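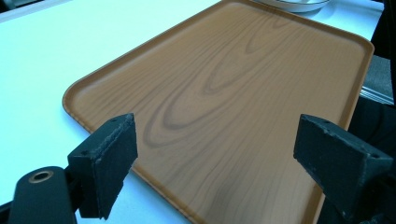
April, after lunch. Graining day on the Haverford door panels, and the new glaze is a joy! Mixed it with a spoonful more linseed than Bernadette's recipe and it stayed open long enough to work the whole heartwood in one go, no panicking at the edges. My trouble up to now has been the middle of the board, where I make every loop the same width and it ends up looking like a fingerprint. The printed grain on the brown tray is a good one to steal from: long nested ovals, darker brown over caramel and tan, stacked and pulled out in one direction. Tried that with the rubber rocker, dragging slower and tipping it late, and got two panels I'd happily sign. Mitiku thinks the left one is too orange. He may be right, will look again in daylight.

Flogging brush next, then a 60 minute wait before softening. Juniper wants to try softening at half that — go for it, but on the offcuts please.
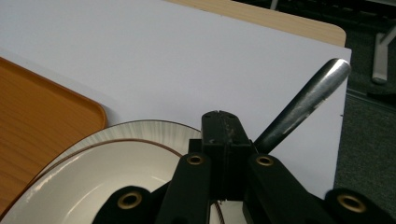

Still to settle is the black for the shop sign that hangs over the doors. Baoshan mixed a lovely deep one with a bit of umber in it, and I brushed out a strip in satin and another in full gloss. Gloss shows every lap mark. For the hanging holes I'm now dead set on brass-coloured eyelets, going by how well the golden rings stand out against the black plastic, even where it's a bit scuffed. Paloma had been pushing for nickel. Must ask for a price on 500, the small bags are daft money.

Tomorrow: second coat on the sign, wash the combs properly, order more glaze medium.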